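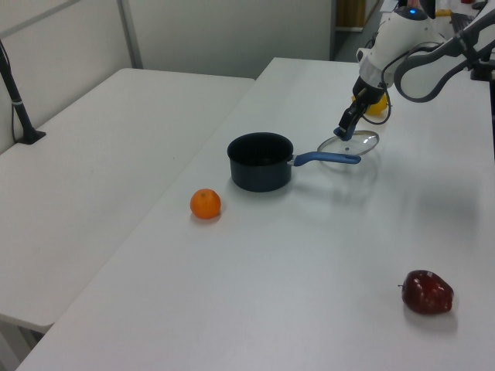
# House rules for arm cells: a talk with the person who wrote them

The written rules for the tabletop cells at Plultadau fit on 4 pages. The safety lead there wrote the first version alone, in November, and has rewritten it with the operators several times. We spoke in the break room at 7 in the morning, before the first shift started, and then walked over to the cells.

The first page is about where people may put their hands. It used to be longer.

"I had a paragraph for every situation," the safety lead said. "Reaching in to turn an apple over, reaching in to fix a lid, reaching in for something that rolled. People read it once. Now it says the arm is stopped and the operator says 'stopped' out loud before any hand goes over the table. If there are two of you, the second person repeats it."

I asked if a collaborative arm really needs that, given that it is supposed to halt on contact.

"The arm is one part of it. You have to look at the tool on the end and at whatever the tool is holding. Two steel fingers on a glass lid is a different case from a bare wrist. Most of the standards say the same thing in longer words – you assess the application, the whole of it, and you do it again when you change something."

At Plultadau, "change something" has a definition. A new object on the table counts if it is glass, if it has an edge, or if it weighs more than anything on the current list. Fruit goes on without paperwork. Cookware does not.

## Speed and force

The second page sets limits. With a person inside the floor line, the arm runs at 50 percent of the cell's normal speed. Grip force is capped at 40 percent for anything with a lid until the object has its own entry on the sheet.

"Those numbers are ours," the safety lead said. "I tell every visitor not to copy them. They came out of our own measurements with our own tool, and if you have a longer arm or a heavier gripper they may be wrong for you."

Yeh, the firm that does the outside review, wanted the figures posted at each cell. They are now taped to the end of each table, with the initials of whoever checked them last.

## What gets written down

The log is the part operators complain about. Every stop goes in, including the ones somebody made just to be careful. The log had 921 entries when I visited. I wondered if that many looked bad to the people upstairs.

"It did at first. A manager asked me why we stop so much. I said I would worry more about a cell with no stops in the book. You get a clean log when people have quit writing things down."

An entry takes one line: time, cell, task, what the arm was holding, who stopped it. There is no box for fault. There was one in the early version, and it came out after two operators admitted they had been skipping entries to avoid filling it in.

Lids take up more lines than any other item. A knob is small and round, and a pair of parallel fingers can close on it slightly off center and still report a good grip. The rim is another choice, with its own trouble, as the lid can tip when it comes up. The rule for both is the same: lift a little, pause, then continue. The pause was argued over for weeks because it slows the task.

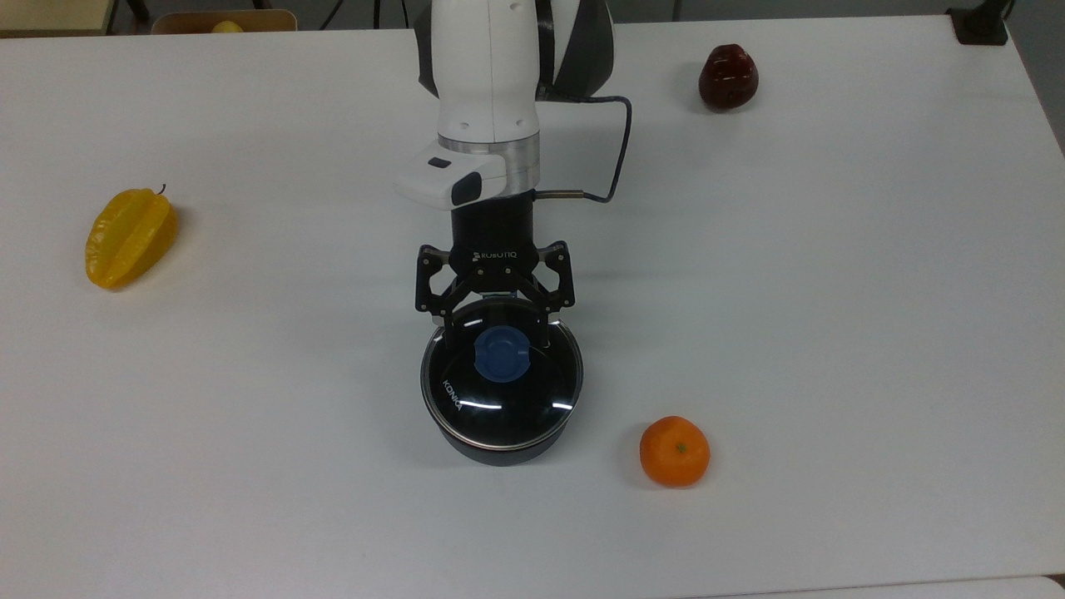 One operator at the next cell, who had been listening, put in that the pause was the only rule on the sheet they would keep if they had to throw out the rest, and that it should be longer. The safety lead wrote that down.

## Cables and tables

Page three is housekeeping. Cables along the arm get checked by hand at the start of a shift, with the wrist turned to both ends of its travel. Connectors get a light tug. Tabletops are wiped, and anything that isn't part of the task comes off.

"It's dull, and it's where I'd start if I were setting up a new site. Ustent asked us for our documents last year and I sent that page first. They wanted the risk assessment. They got that too, later."

The last page is for training. New operators watch for a full shift, then run a cell with someone beside them. They learn on Flusus, the in-house task sheet system, which won't release a task until the checks are signed. The safety lead is not fully happy with it.

"You can sign without looking. Any software has that problem. So I walk around and ask people to show me the check. I don't ask if they did it, I ask them to do it again while I'm there."

The next rewrite will deal with handovers between shifts, which the present rules cover in a single sentence. By then it was nearly 8 and the first operators were at the cells, going down the cable list.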